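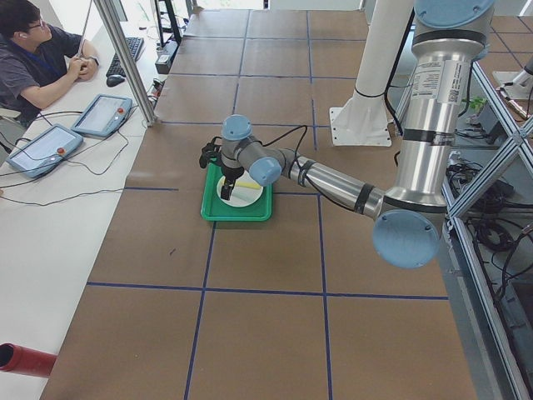 How to Set Up a Home Yoga Practice You Will Still Be Doing in July

Posted 30/05/2018 in Practice Notes

Every spring the beginner classes at our Cusville studio fill up with people who bought a mat in January and would like to be introduced to it. If you are one of them, welcome. The mat holds no grudge.

What follows is the routine we hand out at the end of the eight-week course, tidied up for the website after several requests and one complaint about the photocopier.

What you need

A mat, or a carpet you trust. Two blocks, or two fat hardback books of the same height. A strap, for which the belt of a bathrobe does fine. A blanket you don't mind folding eleven different ways. A kitchen timer or a phone, set to airplane mode before you start and not after the first text arrives.

You don't need leggings with a galaxy on them, though we have nothing against the galaxy.

Step 1. Pick the spot

Lie on your back on the floor and stretch your arms out to the sides and then over your head. If you hit a bookcase, move. Do this in the actual place, at the actual time of day you plan to practice, because a room that is peaceful at noon may be full of people looking for their shoes at 7:30.

Leave the mat there if you can. If you can't, stand it up somewhere you'll trip over it. Mats that go into closets tend to stay in closets.

Step 2. Pick a length you find slightly embarrassing

Twelve minutes is plenty. Students who promise themselves an hour usually manage it twice, the second time while sulking. You can always stay longer once you're down there, and getting down there is most of the job.

Step 3. Arrive (two minutes)

Lie down with your knees bent and your feet on the floor, hip width apart. Put one hand on your belly. Breathe through your nose if your nose is cooperating. Let the exhale run a little longer than the inhale, and don't force it. You are going to think about the dishwasher. Fine. Go back to the hand.

Step 4. Warm the spine (three minutes)

Come to hands and knees, with a folded blanket under the knees if they grumble. As you breathe in, let the belly drop and lift the breastbone. As you breathe out, round the back and let the head hang. Go slowly enough to be bored. Then sit back toward your heels, arms long in front of you, and stay for five breaths. If your hips hover well above your heels, wedge the blanket in the gap.

Step 5. Stand up (four minutes)

Stand with your feet under your hips. Bend your knees, fold forward, and rest your hands on the blocks at their tallest. Straight legs earn no extra credit. Stay for five breaths, then roll up.

Step the left foot back into a short lunge, back knee down, hands on the front thigh. Three breaths, then change sides. Repeat the pair once. If you wobble, shorten the lunge and widen your stance, as if your feet were on train tracks and not a tightrope.

Step 6. One twist, one rest (three minutes)

Lie on your back, hug your knees in, and let them tip to the right with a block under them if they don't reach the floor. Five breaths, then the left. Roll back to center, stretch out your legs, cover yourself with that blanket, and do nothing until the timer goes. People find this the hardest pose in the book. Cats do not.

Common troubles

Sore wrists: come down to your forearms, or do Step 4 seated in a chair.

Dizziness when you come up: come up slower, and keep the head low for longer.

Sharp pain anywhere: stop. A stretch should feel like a stretch. If the pain hangs around, see a doctor before you see us. The same goes if you are pregnant, recovering from surgery, or have been told to watch your blood pressure.

Missed a week: start again at Step 3. There is no form to fill in.

Keeping track

Some people like a chart on the fridge. One of our regulars got to 61 days in a row, missed one, and was so offended she took a month off. If that sounds like you, skip the chart.

The Saturday drop-in runs upstairs at the Pilkington Building, room 102, mats provided. Bring your own blanket, and please use the side door, as the front one sticks.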